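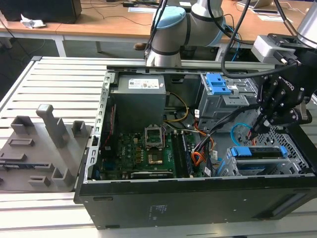

An open tower on its side, with the power supply at upper left and the CPU socket empty.

Tower case
From the Plalthorpe Home Computing Encyclopedia
Entry by Nadhirah Gunawan, last revised 2023-06-17

49 shares | 6 comments

A tower case is the upright box that holds the working parts of a desktop computer. It's called a tower when it stands taller than it is wide, and a desktop case when it lies flat under the monitor, although plenty of people (my whole family included) say "the hard drive" or "the CPU" and mean the entire box. I've given up correcting them. I've been opening these things since I was in school and I'm still very fond of them, so if this entry runs longer than the one on printers, you know who to blame!

Where the shape came from

Early home computers mostly lived on top of the desk. Some put everything inside the keyboard, and the business machines tended to be wide, flat metal boxes with the monitor sitting on top like a cat on a radiator. That worked fine until people wanted more drives and more expansion cards. A flat box can only get so wide before there's no room left for your elbows, and sooner or later somebody turned one on its side and slid it under the desk.

For a while you could buy stands made just for that. You'd take your flat computer, tip it up, and clamp it in a plastic foot so it wouldn't fall over. My uncle had one and the floppy drives ended up sideways, which bothered me far more than it bothered him. By the nineties the makers were designing cases to stand upright from the beginning, with the drives facing the right way around, and the tower became what most people pictured when you said "computer."

Sizes and names

The names are a mess and I won't pretend otherwise. You'll hear full tower, mid tower and mini tower, and those 3 are the ones I use in this encyclopedia. There's no law behind them. One company's mid tower is another company's full tower with a shorter front, and shops have always been happy to use whichever word sounded better that week.

Full towers are the big ones, often with a long stack of drive bays down the front. They were popular for servers and for people who liked having room. Mid towers are the everyday size. Mini towers take a smaller motherboard and usually sit on the desk, where they make a pretty good shelf for mail.

If you're buying a used case, ignore the name and check which motherboard sizes it takes. ATX, microATX and Mini-ITX are the common ones in home machines. A smaller board will generally go into a bigger case, provided the standoffs (the little brass posts the board screws down to) can be put in the matching holes. Also check the length of your graphics card if you have one. I once bought a lovely beige Clevamov tower, carried it home on the bus, and found that the drive cage sat exactly where my card wanted to go. I ended up drilling out the rivets on the kitchen floor.

The box itself

Most towers are folded steel with a plastic front. Some are aluminum, lighter and nicer to the touch and a good deal more expensive. The older steel ones could be vicious inside, because the cut edges weren't rolled over, and anybody who worked on computers in those days has a scar on a knuckle somewhere. Later cases got folded edges and it made an enormous difference.

The way you get in has changed too. Older cases often had a single U-shaped cover that wrapped over the top and both sides, held on by screws at the back. Getting it off was fine. Getting it back on was an Olympic event, with all those little tabs that had to line up at once while you held the whole cover in the air. Separate side panels took over after that, first with ordinary screws, then with thumbscrews, and now quite often with a sheet of glass that I'm frightened of.

What goes where

The motherboard fastens to a large metal tray, and everything else is arranged around it. In the classic layout the power supply sits at the top rear, with its fan blowing out the back. Newer cases often put it at the bottom, under a metal shroud, where it pulls in air through a grille in the floor. I prefer the old way for looks and the new way for dusting.

Drive bays go at the front. There used to be wide ones for optical drives and narrow ones for hard drives and floppies, and you could guess the age of a tower by how many openings it had. Many current cases have no front openings at all. I keep an external DVD drive in a drawer and grumble every time I need it.

Cables are where most of the untidiness comes from. The power supply has a thick bundle with connectors for the board and drives, and on top of that come the data cables and the thin wires for the front buttons and lights. Those thin ones are the ones people get wrong. Take notes before you pull them off, and label them with masking tape if the manual is long gone.

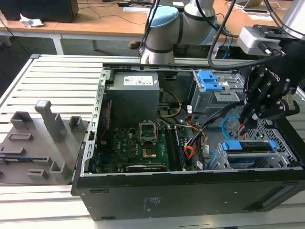

Air and noise

A tower needs air to come in one side and go out another. The usual plan is in at the front, out at the back, and on many cases out through the top as well. Older towers relied mostly on the power supply fan, with perhaps one more on the rear panel, and they got by because the parts inside didn't use that much power.

Noise is a longer subject and it has its own entry. Briefly, large slow fans are quieter than small fast ones, and a loose side panel buzzes. Before you spend money on anything, press your palm against the panel and listen. I cured a Mitberg tower that way with a folded piece of felt, after its owner had replaced every fan in it!

Collecting

There are more of us than you'd think. The Nasution catalog of home computer cases is the list I go to first, and my favorite is entry 1373, a plain mini tower with a turbo button and a key lock on the front. The lock did very little (the same key seemed to fit every machine in town), but turning it felt terribly important.

See also: Beige; Drive bay; Fan noise; Motherboard; Turbo button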